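Exhibit store inspection — Bruvden court annexe
March check, with comments

Carried out at 7.30 a.m., before the first hearings. Items are marked Pass, Fail or Follow up.

1. Outer door and lock
Pass. Closes and locks without being pushed. Key log signed for every entry.

2. Key cabinet
Follow up. Code not changed after the last staff move. To be changed this week and the change noted in the log.

3. Drugs safe
Pass. Bolts tight, time lock working. Seal numbers on 20 bags checked against the register, all matched.

4. Exhibit register
Fail. The register shows 534 live entries. 17 have no case outcome, though the trials have ended. Court office to supply the outcomes so that items can be returned, kept for appeal or sent for destruction.

5. Cash exhibits
Pass. Held in the Ridis cabinet, two signatures on each movement sheet. One sheet was hard to read and has been copied out again, with the original kept behind it.

6. Weapons tubes
Follow up. Labels on the knife tubes are lifting at the corners. The wording is still clear. Use the wider tape when the new stock comes in.
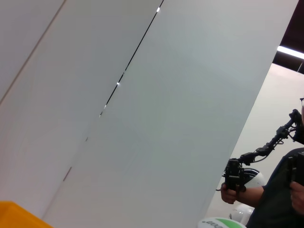 Photo: Bennani Facilities

7. Air extraction
Follow up. Fan runs but is noisy on the high setting. The smell of cannabis still reaches the corridor after a large delivery — reported in the last check as well. Dretov to quote for a new filter unit.

8. Fire detection
Pass. Panel clear, call point tested, extinguisher in date. Nothing stacked under the detector heads.

9. Shelving
Fail. Bay 64 is over its load limit. Move the boxed papers to the lower level before anything else is added.

10. Destruction list
Not checked. The list was with the police liaison desk at the time of the visit. Carry over to the next inspection.

Items 4 and 9 need a written reply from the store manager. All other comments can be closed by initialling the sheet on the back of the door.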